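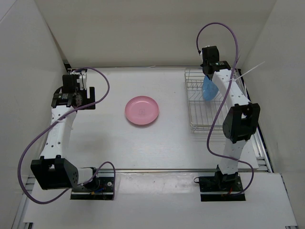
Figure 3. A round pink plate with a shallow, slightly raised rim. A wire dish rack stands to the right, toward the back.

4.2 Shared dishes and the order of the evening meal

We come now to the part of the study that gave us the most pleasure to write up, and that our readers at home kept asking about, namely what people eat from and who gets which plate. Households in Godoy and Ullutska were asked to keep a supper diary through January, and 70 of them did so from the first page to the last, often with small notes in the margins that we had not asked for and were very glad to have.

Plates came up in these diaries far more than we had expected. A shallow plate of the kind shown in Figure 3 was usually called a "bread plate" in Godoy, even in homes where bread was never put on it, while in Ullutska the same shape went by whatever food it had carried most often (dumplings, as a rule, or sliced apples for the children). Color mattered a good deal too. Several families told us that one plate in a cupboard of plain white ones belonged to the youngest person at the table, and that it was handed down when a new baby was old enough to sit up.

Washing up had its own order, which the diaries record with some feeling. In 20 homes the person who cooked did not wash, and this was treated as a firm rule. Elsewhere the job went to whoever finished eating last, so that certain teenagers learned to eat very quickly indeed! Drying with a towel was common among the older diary keepers, and the younger ones mostly left things to drain in a rack overnight.

We should add a word on the Bestley questionnaire, which we used alongside the diaries. It gave us 260 usable answers on table habits, but it asks only whether a family "eats together," and a good many people wrote beside the box that they sat down together and ate at different times. We kept these remarks and coded them by hand. The wording we settled on for the second round, in Urkero, is given in Appendix B, and the answers from that round are taken up in Section 4.3.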